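Cassette and Tape Care at Home

Store tapes upright, in their cases, away from speakers. Before playback, wind each tape fully forward and back once at normal speed.

1. Clean the heads after 8 hours of play. Use a swab and isopropyl alcohol.

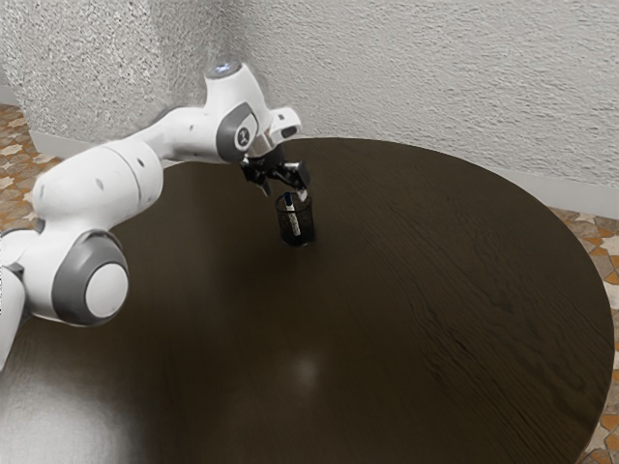
2. Wipe the pinch roller with a damp cloth. Alcohol hardens old rubber.

3. When sampling to a computer, set peaks at -14 dB and normalize later.

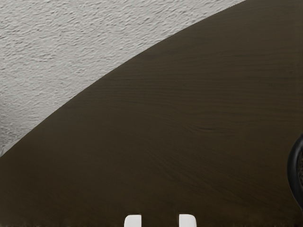
Gastmont, September

Reader Tatu Mwaipopo asks about squeal. Replace the pressure pad first, then move the reels to a new shell.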